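Drusano 8 Plans Its Grasps Before It Makes Them, Which Customers Had Been Asking For

Marinescu today released version 8 of Drusano, its grasp planning and control software for robot arms that have to deal with soft things. Rigid parts have been well served for years. A steel bracket keeps its shape while the software thinks. A piece of fabric has other plans.

The new release puts perception and planning into a single loop. Earlier versions took one look, picked a grasp point and committed to it with a confidence our support desk came to know well. Drusano 8 keeps scoring grasp candidates as the gripper approaches, favors folds and loose ends that parallel jaws can close on, and will call off a grasp when the scores drop.
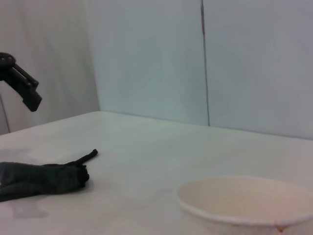 TAKPORT, December

Version 8 was tuned against a test set of 922 tabletop layouts, many of them built on crumpled dark fabric against a pale surface. Black cloth is unkind to depth estimation: the folds swallow detail and the shadows volunteer to be edges. Shallow white bowls on white tables bring the opposite trouble, and they are in the set too.

Also new in this release:

A replay tool that steps through every grasp the planner considered, including the ones it would prefer to forget.

Wrist camera calibration in 6 steps, down from a number we have agreed to stop printing.

A speed limit per object class, so that cautious sites can be cautious about cloth and brisk about everything else.

Log messages in plain English. "Planner exception" has been retired after long service.

Vastadent, which makes trays and supplies for dental offices, has been running the beta at its packing benches and will move to the full release this winter. Its engineers sent us 100 bug reports during the beta period. We are grateful for nearly all of them.

Drusano 8 is a free update for customers with a current support plan. Projects saved in version 7 open without conversion. Projects saved in version 6 open with a warning, and the warning should be read.

About Marinescu

Marinescu writes control and planning software for robot arms. The company is based in Takport and sells no hardware, a policy it has reconsidered twice.

Press contact: Marinescu press office, Takport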